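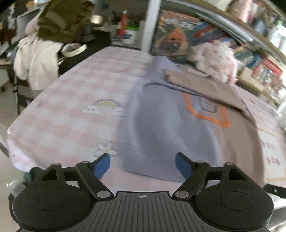 Druvstead support says the blue pads are within spec and that a slip rate like ours on thin cloth points to "operator closing speed." They want the ticket closed unless we can show otherwise.

Not closing it. Notes below.

**Ticket 648 — hand-held gripper, blue fingertip pads, fabric slip**
**Status:** open
**Site:** Ustville
**Compared against:** Sárközi hand-held, stock pads

### What we see

On a single layer of clothing the Druvstead grips, lifts a few inches, then lets one side go. Thick seams and folded sleeves are fine. Hems are the worst. The jaws report fully closed every time, so the log shows a good grasp when the garment is already back on the table. I don't trust that flag for anything soft.

### What we tried

1. Wiped the pads with alcohol. Better for a few minutes, then the same.
2. Slowed the close to half speed, as support asked. No change I would put my name to.
3. Swapped left and right pads. The slip moved with the pad. This is the one result in the whole ticket that I think means something.
4. Changed the tablecloth, on the theory that the cloth was bunching under the fingertips. It does bunch a little. It bunches with the Sárközi too, and the Sárközi holds on.
5. Re-ran the width calibration off the target mark on the center plate. Passed.

### Numbers

| Unit | Attempts | Dropped |
|---|---|---|
| Druvstead, pads as shipped | 137 | 31 |
| Druvstead, pads swapped | not finished | — |
| Sárközi, stock pads | 137 | 9 |

Same garments, same table, same person closing the jaws. I know one person is a weak test. It is still more than the spec sheet offers, which quotes grip force on a steel block and says nothing on cloth.

The Sárközi isn't a clear winner either. It is heavier, the trigger sticks, and its 2 spare pads came in different sizes. If Sistevico wants a recommendation this month, mine is to buy neither.

### Asked of Druvstead

- Hardness readings for both pads in our batch
- Whether "closed" is read at the fingertip or at the motor
- A replacement pair from a different batch

### Update, 4:40 p.m.

Druvstead replied on the second point only: it's read at the motor. They will send pads "if stock allows." Leaving this open and turning off the auto-label for soft items until the pads get here.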